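4. Practice room: trying a chore before the real arm does it

This section is for users who have finished the installation in section 3 and want to know which chores they can give to the arm now, and which ones must wait. Please read it to the end before you connect Uvik to a real arm.

4.1 What the arm can do today

Customers often ask us if the arm can already tidy a kitchen or serve a packing bench alone. The answer at this time is no. With a good set-up it can do single steps of such work: take one small hard object, lift it, put it down in a marked place. Folding cloth, opening bags with a knot, and sorting wet dishes are not supported in this release. Silvia Pešek keeps the list of supported chores, and it is printed in Appendix B.

A chore in Uvik is always built from short tasks. Clearing a workbench, for instance, is the task "pick and place" repeated with different objects. So you start with the most simple object, which is the cube.

4.2 Before you start

You need:
- Uvik installed, with the license file from Doseck in the program folder
- the room file Ruddock, which comes with the program
- a mouse with a wheel (a touchpad is possible, but slow)

CAUTION: Disconnect the cable of the real arm. If the cable is connected and the switch "Mirror" is on, the real arm repeats every movement from the screen.

4.3 Loading the room

1. Start Uvik and choose File, then Open Room.
2. Select Ruddock and press Load. On older computers the loading can take 2 minutes.
3. When the room is shown, press Home. The arm goes to its rest position.
4. Press Place Object and choose Cube. Click on the table top, on a spot the gripper can reach.
5. Turn the wheel to set the angle of the cube. For the first try, leave the angle as it is given.
6. Press Approach. The arm moves toward the cube and waits for your next command.

Compare your screen with Figure 6 before you continue. 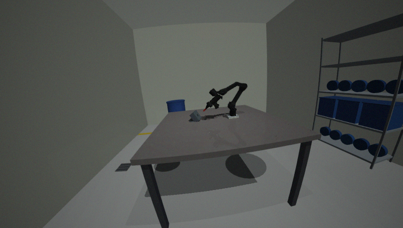
Figure 6. The arm on the table, with the gripper tip close to the cube.

The shelving and the barrel belong to the room and cannot be moved by the arm. They are used in the lessons about obstacles, which begin in section 7. You may hide them with View, Hide Furniture, if your graphic card is weak.

4.4 Running the first task

1. Check that the red-orange gripper tip points down. If it does not, press Home and then Approach again.
2. Press Lower, and hold the key until the message "Contact" is shown.
3. Press Close. Do not change the force at this point.
4. Press Lift.
5. Click on the table top where you want the cube, and press Put Down.
6. Open the Report window and write down the result.

Note: A cube that stands at an angle is harder to grip than a straight one. If the cube slips, press Undo and turn it with the wheel until its sides are parallel with the fingers.

Note: The shadows on the table have no influence on the task. They can be turned off in View.

4.5 Repeating the task

One good result says very little. Use Repeat, enter 100, and let the program change the position of the cube each time. We recommend to do this in the evening, as the computer is slow for other work during the run. The Report window then shows every failed try with the reason: Missed, Slipped, or Out of Reach.

If most failures are Out of Reach, the spots are too far from the base. Open Area and draw a smaller field. If they are Slipped, see the force table in Appendix C. Please do not correct both things in the same run, or you will not know which one has helped.

4.6 From the practice room to your own bench

A task that runs well on the screen will usually run less well on a real bench. Real objects are dusty, bent, or lie partly under other objects, and the light changes during the day. Matúš Skála from our service team advises to begin with one kind of object and to stay near the arm for the complete first shift.

CAUTION: Do not use the arm near children, pets, open flame or sharp knives, also when the task has passed every test in the practice room.

For household use, only the light arm Jindurau is allowed. Its force limit is set in the factory and must not be changed.

Questions about this section can be sent to Lamisi Kwofie through the Support menu. Please attach the report file and the name of the room.

Section last changed: Oct 3, 2024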